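Rilldale Home and Shop Forum > Floors and Surfaces
Thread: Plain gray or speckled for a work room floor?

benchdog_im
Posted December 11, 2022
We are redoing the floor in a 20 by 30 foot work room and I can't decide between plain light gray and one of the mottled patterns. The old floor is tan sheet vinyl, worn through in front of the sink. The room gets regular foot traffic, some rolling carts and the usual spills. My wife wants plain because it looks clean. My worry is that it will only look clean for an hour after mopping.

The benches stay. I like the pale tops with holes and would match the floor to them if I could.
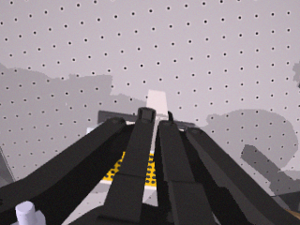 Holes in a regular grid, pale gray with a little pink in it.

Any opinions welcome, especially from people who have lived with either one for a few years.
Iestyn Morgan

tackstrip
Speckled. I laid floors for 10 years and the only callbacks I had about dirt were on solid colors. Light gray shows black heel marks and dark gray shows dust. There is no solid color that hides both.

What is under the vinyl? If it's the old black adhesive, get it tested before you scrape anything.

benchdog_im
Concrete slab, poured in two sections. The joint runs across the room a few feet in from the door. I pulled up a corner and the glue is yellow and brittle, not black.

gg_rilldale
I'm going to disagree with tackstrip. We have a busy speckled pattern in our sewing room and I can't find anything I drop on it. Pins, snaps, small screws from the machine, all gone until someone steps on them. On plain gray you see the pin right away. If you do small work in that room, think about that before you think about heel marks.

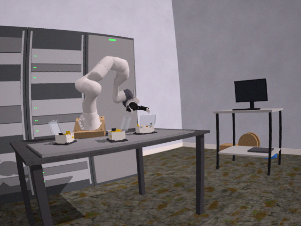 The other thing is light. Our pattern has a lot of brown in it and the room got noticeably darker once it was down. We ended up adding a second ceiling fixture, so figure that into your cost.
Glenys Gittins

tackstrip
Fair point on the pins. I would still rather sweep with a magnet than mop every day. And brown is a choice, you can get speckled in very light mixes.

overcut
Is the joint in the slab moving? That matters more than the color. I glued Girnar sheet over a joint like that and it telegraphed through in one winter. You could feel the ridge through your shoes. Fill it, grind it flat, wait, then check it again with a straightedge before you order anything.

benchdog_im
It was level when I checked in October. I'll check it again.

marlow_flats
I have been through this, so a few notes. Get samples bigger than the little squares from the store. A small chip of a mottled pattern tells you nothing, because the blotches may be larger than the chip. Ask for a full tile or a 10 inch cut. 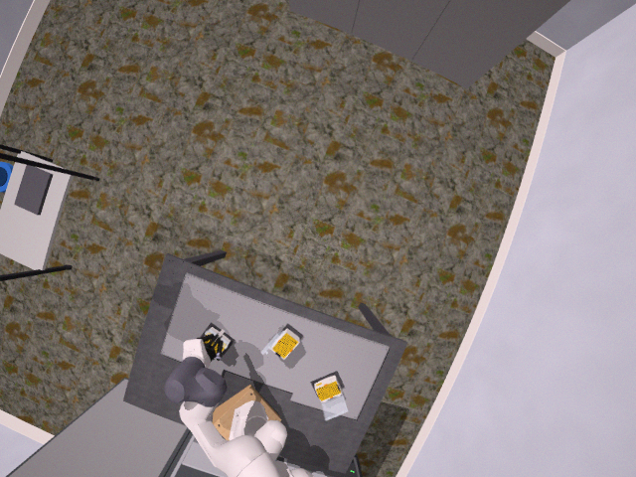
Picking the edge trim is the step most people leave for last, and it changes how the whole floor looks. A dark base next to a pale wall draws a heavy line around the room. Something like the thin cream strip against the lavender-gray wall there is closer to what I would do, because the floor already has gray, beige, rust brown and bits of green in it and doesn't need another strong color beside it. Buy the trim when you buy the floor. I waited, and the color I wanted had been dropped.

overcut
Agree on trim. Disagree on the pattern, that one is too much for me. I'd go plain.

gg_rilldale
Same. The green would bother me.

marlow_flats
You stop noticing the green. You don't stop noticing scuffs.

As for cleaning, skip anything that leaves a shine. I used Prydderch floor finish the first year and it built up in the corners and turned yellow. Getting it off took a full weekend with stripper and a scraper.

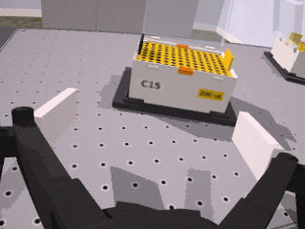

Since then it has been plain water with a small amount of neutral cleaner, and a dry mop in between. The floor looks better now than it did with the finish on it.

tackstrip
Some sheet goods need a finish or the warranty is void. Read the paperwork first.

marlow_flats
True. Mine didn't.

benchdog_im
Thanks all. I priced it today. Gumodeo has a light mottled gray with very little brown, and it comes to roughly 50 dollars more than the plain for the whole room, so price isn't going to settle it. I ordered full size samples of both and will put them by the sink, where the worst of the traffic is, and leave them a couple of weeks.

gg_rilldale
Drop a few pins on each one while you're at it.

overcut
And straightedge the joint.

benchdog_im
Checked it last night. There's a slight lip on the door side, about the thickness of a dime. Grinder or self-leveler?

tackstrip
Grinder for that. Leveler will crack if the joint moves. Tape plastic over the doorway first and run a vacuum on the shroud - concrete dust gets everywhere.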